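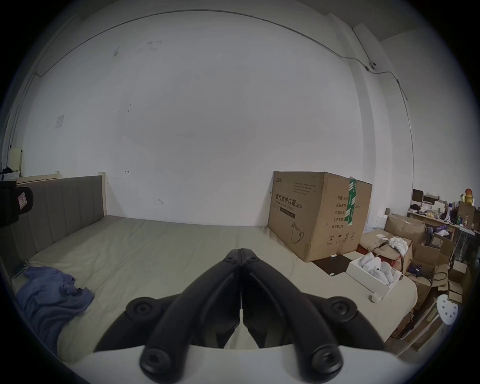
A stripped bed makes a good sorting table. The gray upholstered headboard keeps things from rolling off the left side.

How to sort a spare room using the bed

When a spare room fills up with boxes, the floor is the first thing to go and the bed is usually the second. Use the bed on purpose and the job goes faster. I do ours every January and again at the end of summer.

What you need
Packing tape
A marker
One large cardboard box
4 or 5 small open boxes
A trash bag

Step 1. Strip the bed
Take off the pillows, blanket and anything else you sleep under. Leave the fitted sheet on if it is due for a wash anyway. If the mattress is bare, put an old sheet over it.

Step 2. Stand the large box at one side
Any strong carton will do. The one on our bed is printed "Medical Protective Mask" and has a line drawing of a mask on the front. Old printing like this is fine, but write the new contents on a blank side in big letters or you will open it by mistake later. Keep the weight under 60 pounds on a normal bed, and put books on the floor.

Step 3. Keep cloth at the headboard end
Shirts, towels and rags go in one pile near the headboard. Don't fold yet. Folding as you go is what makes this an all-day job.

Step 4. Put small parts in open boxes
A shallow open box with straight sides is better than a bag, as you can look in without tipping anything out. Keep parts that belong together in the same box, even if it is half empty.

Step 5. Use a flat board for writing
A mattress is a poor surface for labels. Lay a board or a big tray on it and write there. The tape can sit near the front edge of the bed, within reach.

Step 6. Close up and clear the bed
Tape the bottom seam of each carton with 3 strips before it gets heavy - two along the seam and one across. Fold the cloth last. Anything you can't decide on goes in one box marked with the date, and ours says 29 Aug 2025.

Thanks to Witold Kubiak for the tip about the board.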